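How to Oil a Wooden Tabletop

Updated 24 Feb 2022

An oiled table needs doing again every so often, and how often depends on how hard it gets used. Ours is eaten at three times a day and gets a fresh coat each December, with a quick top-up in early summer if the middle starts to look grey. The whole job takes one evening of work and a couple of days of leaving it alone.

To see if yours is due, flick a few drops of water on to the part that gets most wear. If they sit up in beads, leave it for now. If they soak in and leave a dark patch within a few minutes, it wants oil.

This method is for bare or previously oiled wood. It will not work over varnish, which has to come off first.

What you need

Hardwax or Danish oil, 500 ml (I use Drevau clear satin)
Sandpaper, 120, 180 and 240 grit
A cork sanding block
Lint-free cotton cloths, more than you think
A white nylon pad
Old sheet or newspaper for the floor
Thin gloves

Step 1: Clean

Wipe the top with warm water and a drop of washing-up liquid, wring the cloth well, and go over it again with clean water. Get into the edges, where grease collects. Let it dry overnight. Damp wood sands badly and the oil goes on in blotches.

Step 2: Sand

Always go with the grain. If the surface is in fair shape, start at 180. Only use 120 where there are rings or scratches, and feather it out well past the mark or you will end up with a dip that catches the light. Finish the whole top at 240.

Vacuum with the brush head, then wipe with a barely damp cloth. Run your palm over it. Any grit you can feel now will be there for good once the oil is on.

Step 3: First coat

Stir the tin, don't shake it. Pour a small puddle and spread it thinly with a cloth, working along the length of the boards. Leave it for as long as the tin says, usually 10 to 15 minutes, then wipe off everything that hasn't soaked in. Be thorough here — oil left on top goes sticky and takes days to sort out.

Do the underside too if it has never been done.

Step 4: Second coat

Wait until the next day. Rub lightly with the nylon pad, dust off, and repeat step 3 with less oil. On most tables 2 coats are enough. Open-grained wood such as oak or ash may take a third.

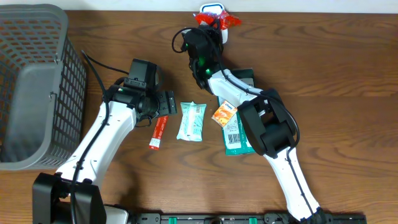 Dark, wavy grain on a warm brown tabletop.

Step 5: Leave it to cure

You can put light things on it after a day, but keep hot mugs and wet cloths away for at least a week. Don't cover it with a tablecloth in that time, as the oil needs air to harden.

Getting rid of the cloths

Oily cloths can heat up and catch fire by themselves if left in a heap. Soak them in water, lay them flat outside until they are fully dry and stiff, then bin them. Never leave them screwed up in a bucket or a bag.

If it goes wrong

Sticky patches: rub with a cloth dampened with fresh oil, wait five minutes, and buff dry.
Dull patches: the wood was thirstier there. Add a thin coat to that area only.
Rough feel: the grain has lifted. Go over it with 240 by hand and oil once more.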